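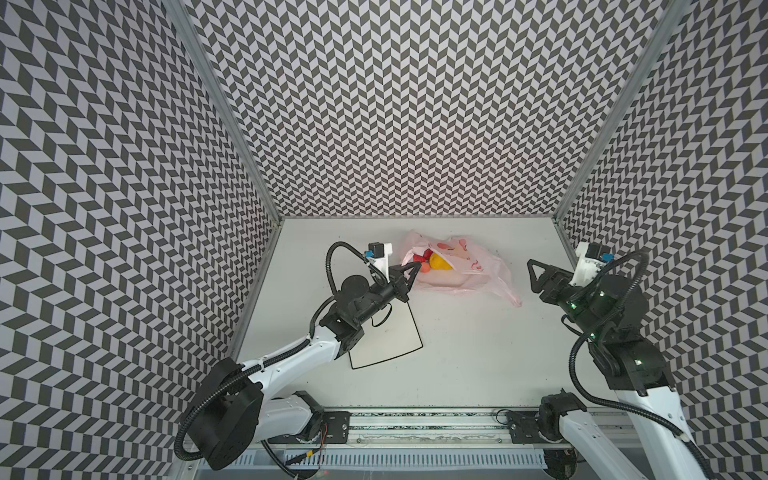 4. Working at the Priltitz bagging cell

4.1 Who this section is for

This section is for packers and line leads who work at a Priltitz two-arm cell during a normal shift. Programming and arm calibration are covered in the Nunano integrator guide and are not part of a packer's job.

Before the cell, one person filled and emptied bags at each table for the whole shift. With the cell running, the arms do the reaching and gripping. You load the table, watch the first cycles, and deal with the items the arms can't pick. Expect less repeated hand work and more checking.

4.2 Starting a shift

1. Sign in at the cell screen with your own code. Don't work under the last person's sign-in.

2. Check that both arms are parked and the status line reads HOLD.

3. Look over the tabletop. Scuffs are fine. Wipe off crumbs, tape and glue.

4. Check that the black outline on the table can be read all the way around. If a line has worn through, call your line lead before you load anything.

5. Follow the cable conduit on each arm with your eyes, from the wrist back to the base. It should curve freely and not be pinched at a joint.

6. Wipe both wrist camera lenses with the dry cloth from the shift kit. Do not use spray.

CAUTION: Keep your hands off the rail at the front of the table unless the status line reads HOLD. The screen going dark does not mean the arms are off.

4.3 Loading a bag

1. Place the bag near the back center of the table, with the open end toward you.

2. Spread the mouth of the bag so that the items inside can be seen. A crumpled bag is fine as long as the opening isn't folded shut.

3. Keep the outline clear. The arms use it as the drop area.

4. Step back behind the floor line and press READY.

5. Watch the first 6 cycles after any change of bag or item. After that you may leave the cell to run and attend to the next table.

Note: Thin, see-through bags give more missed picks than stiff ones. Two misses in a row will put the cell in HOLD and send a message to your handset.

4.4 When the cell stops

1. Read the message on the screen before you touch anything.

2. If it says PICK, straighten the bag, clear the outline and press READY.

3. If it says ARM or CAMERA, leave the cell in HOLD and call the Hartono service desk.

4. Write the stop in the Ididis log, including short ones. Stops that were cleared in a few seconds still count toward the service plan.

Do not try to beat the cell by finishing the bag by hand with the arms live. Finish it at the side bench.

4.5 Changes to jobs and shifts

Each packer now looks after two tables. Rotate between the cells and the side bench at every break. Standing and watching is tiring in its own way, and people miss things late in a long turn.

Cycle counts belong to the machine and are not used to rate packers. The counter resets at 3000 cycles, when the gripper fingers are due for a check. The line lead does a quick wipe and look every 1000 cycles in between.

Questions about training or rotation go to Usha Ramasamy, shift planning.

Section last revised Mar 9, 2024.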